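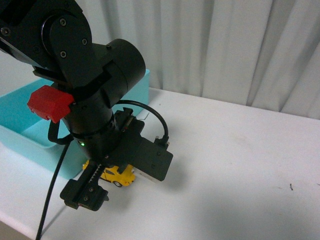 Section 5: Setting Up Your Lineup Before Opening Day

Netley Scorekeeper, League Edition
Revised 1 March 2020

By this point you should have an account, a team name, and a roster. If your team name is still "Team 1," go back to Section 4. The program will let you keep it, but your opponents won't let you forget it.

5.1 Entering the batting order

1. Open the Roster screen and select your team. If you coach more than one, check the name at the top twice. Lineups entered for the wrong team are saved very efficiently.

2. Press New Lineup. You will see the batting slots on the left and your available players on the right.

3. Drag each player into a slot. On a tablet, hold your finger on the name until it turns blue, then drag. A quick tap opens the player's profile, where you can admire last season's average before backing out and trying again.

4. Assign a fielding position to every player in the order. The designated hitter is marked DH and does not get a glove.

5. Press Check. Conflicts appear in red. The most common is two shortstops.

6. Press Save, then Lock when you are ready to exchange lineups with the other manager.

Note: Lock means lock. After that, changes go into the record as substitutions, with a time next to them. Davoud Vahidi of the Marar club once locked his order with the pitcher batting cleanup, and the official scorer, Zohreh Rashti, quite correctly made him live with it. The pitcher went hitless.

5.2 Using the designated hitter

1. Under League Rules, set Designated Hitter to On, Off, or Home Park Decides.

2. If you choose Home Park Decides, enter the rule for each park on your schedule. Parks left blank are treated as Off.

3. In the lineup, link the DH to the player he or she bats for. Press the small chain symbol beside the DH's name and pick from the list.

Caution: If the DH moves to a fielding position during the game, the link is broken and your team loses the DH until the last out. The program asks "Are you sure?" once. It is a fair question.

5.3 Bench players and substitutions

1. Players not in the batting order go to the bench automatically. You can list up to 11 of them, enough for any team whose members have jobs.

2. To make a change during play, press the name of the player coming out, then the name of the player going in.

3. Choose the type: pinch hitter, pinch runner, defensive, or pitching.

4. Confirm the new fielding positions. The program won't guess where your left fielder went.

Note: Re-entry is off by default. Leagues that allow it can turn it on under League Rules, but every manager must accept the change before the first game. Allow time for this. In the Drakaritz league it took until June.

5.4 Printing the card

1. From the saved lineup, press Print Card.

2. Choose the number of copies. Four is the default: one for the plate umpire, one for the opposing manager, one for the scorer, and one to lose in the dugout.

3. Check that jersey numbers match what players are wearing that day.

Caution: Nicknames print exactly as entered. Umpires have been known to read them aloud.

5.5 If something goes wrong

"Error 356" when saving: a player appears twice in the order. Remove one of him.

Lineup is missing after an update: look under Archive, then Last Season. Move it back with Restore.

Opponent cannot see your lineup: you saved it but did not lock it. See 5.1, step 6.

Player is listed as ineligible: the registration date is missing. Only the league administrator can add it. In the Kimus division, write to Mahsa Jalali and include the player's full name as it appears on the registration form.

Section 6 covers scoring the game itself, beginning with the dropped third strike.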